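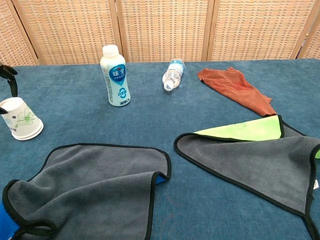
Blue felt table, screen behind. Paper cup, the 味全 bottle, clear water bottle on its side.

Reading time: 2 min

April, 9.40

Drinks things for the Bellamy sorting sheets. Wanted a mixed lot of ordinary throwaway stuff on the felt and got it, more or less. Cup is the one with the pale green flower outline. White bottle has the blue and white label with the round 0 low down. Clear one is plain water.

Felt: keep it. Tried the bare Plenlow top first thing and clear bottles roll if you so much as breathe near them. On felt they stay put, mostly. Downside is lint. Clear plastic picks it up at once, wipe before weighing or the small scale wanders. Blue is good for the white things, less good for clear.

Screen to stay where it is, right along the back. Rónán wants it in the corridor for the Zusness visit. No. Without it you get the window straight in your eyes until gone 11.

Sizes for the sheet
- white bottle, screw cap. Read volume off the label before filling it in, last time I guessed and it was wrong
- clear bottle. Sheet says 600 ml, check against the box
- paper cup. Sombat filled one from the same sleeve to the brim, 200 ml and a bit. Put 200

Stock: 390 cups left in the Nurnden carton. Sombat says reorder now, delivery was slow last time and they only do cartons of 2,000. Where do we put 2,000 cups?? Under the sink is full. Ask Rónán re the top shelf.

Sorting question still open. Do caps go with the bottle or on their own? I wrote "with" on the draft, Sombat's old sheet says seperate. Need one answer before it gets printed. My vote is with, they only get lost.

Cups not to go in with paper. Lined. Sheet has them under paper in two places, both need changing.

11.15 Rónán back, says corridor can manage without screen. Top shelf yes if someone moves the ring binders.

To do
- lint roller
- fix cups on pages 2 and 5
- caps, ask S. again
- more felt, same blue if poss, this bit is gettng mottled

Workshop notebook | Contact: R. Phelan, S. Thongdee | © Bellamy workshop | Back to top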